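Bench Skills, Handout 2: Laying Out and Small Volumes
Notes by Corina Thaler, Plerville evening course

Welcome back, everyone, and thank you for bearing with me over the long safety talk last time. Tonight we slow right down and think about how a bench is laid out, which sounds dull, I know, but I promise you will be glad of it by the time we reach the dilutions in May.

Start with the tall things at the back. The pipette hangs on its stand, tip pointing down, and the beaker of water goes in the middle where either hand can get to it. Hold a test tube near the top and bring it over its hole before you lower it – gently, please, as the rounded end is easily knocked.

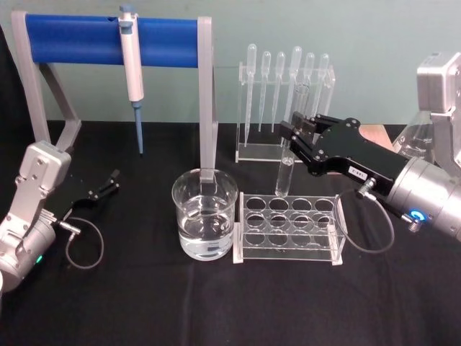 Fig. 1. Test tube held above the rack, with the beaker and hanging micropipette.

Now for the plastic transfer pipettes. They are lovely simple things, a bulb and a stem, and quite good enough when a drop either way does not matter. For 900 microlitres we want the micropipette. Stand the transfer pipettes upright, bulbs at the top, and read the liquid in your tube at eye level, from the bottom of the curve.

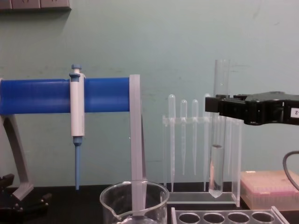
Before next time
Read Edit Simon's notes on the meniscus, and do try questions 1 to 12 – rough working is perfectly welcome.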